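Rambridge Household Returns Center
Current Openings

Sorting and Packing Assistant (part-time, two positions)

Reference: 90/2
Location: Kutorska Building, ground floor
Reports to: Aurelia Iordache, Returns Supervisor
Closing date for applications: 25 February 2022

About the Center

The Rambridge Household Returns Center receives mixed household goods from stores, offices and private donors. Goods are sorted, checked and either packed for resale through the Agyeman outlet or passed on to the Ginimis reuse program. Items that cannot be used again are sent for recycling. The Center is seeking two assistants to join the sorting room on the early shift.

The Position

Assistants work at a bench with open bins. Mixed goods arrive in one bin and are moved, one item at a time, into a second bin or directly into a carton. Very few loads are alike. Toys, soft goods, bottles, small tools and packaged items may come in together, and an assistant is expected to recognize what each item is, decide where it belongs and handle it accordingly. Soft items are kept apart from containers that may leak. Items with small parts are checked before packing.

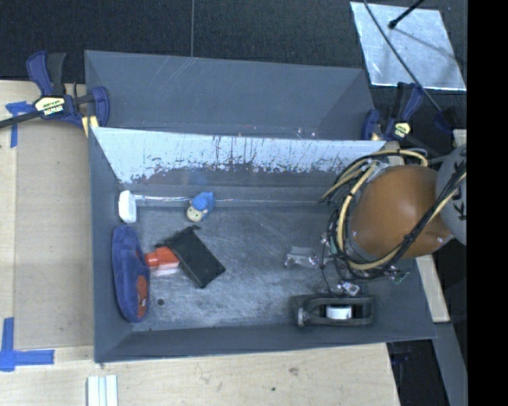 Mixed goods in a sorting bin, with a second bin behind.

The work is steady and largely quiet. It suits applicants who like order and who can keep their attention on small differences between objects over the course of a shift. Speed is built up over the first weeks and is not assessed during training.

Principal Duties

Unload mixed goods from bins and sort them by category, using the printed category list.
Check each item for damage, leaks, missing caps and missing parts.
Wipe down items and bins as required. Bins in daily use become scratched and scuffed - this is normal - but cracked bins must be taken out of service and reported.
Pack sorted goods in cartons, with heavier items at the bottom, and label each carton on two sides.
Record rejected items on the daily sheet.
Leave the bench clear at the end of the shift.

Requirements

Applicants must be at least 18 years of age and legally authorized to work. They must be able to stand for most of a shift, with breaks, and to lift cartons weighing up to 5 kilograms. A good command of written English is needed for labels and record sheets. Previous experience in a warehouse, a store or a thrift shop is welcome but not required. Full training is given.

The Center will make reasonable adjustments for applicants with a disability. Height-adjustable benches and seated work can be arranged on request.

Hours and Conditions

Both positions are for five mornings a week. The initial contract is for 90 days and may be extended by agreement. Pay is set according to the Center's published scale for assistant grades, a copy of which will be sent to all applicants invited to interview. Gloves, aprons and safety shoes are supplied. Staff receive a discount at the Agyeman outlet after completing the initial contract.

Selection

Applicants who meet the requirements will be invited to a short interview and a practical session. In the practical session, each applicant is given a bin of mixed household items and asked to sort and pack the contents according to a written list. The session is scored out of 100, with equal weight given to correct sorting and careful handling. Travel costs within Rambridge will be refunded on presentation of a receipt.

How to Apply

Please send a one-page letter and a current resume to the Returns Supervisor, Rambridge Household Returns Center, Kutorska Building, quoting the reference above. Applications may also be left at the front desk in a sealed envelope. The names of two references should be included; they will be contacted only after interview.

Late applications will not be considered. Applicants who have applied for an earlier opening are welcome to apply again and should state this in their letter.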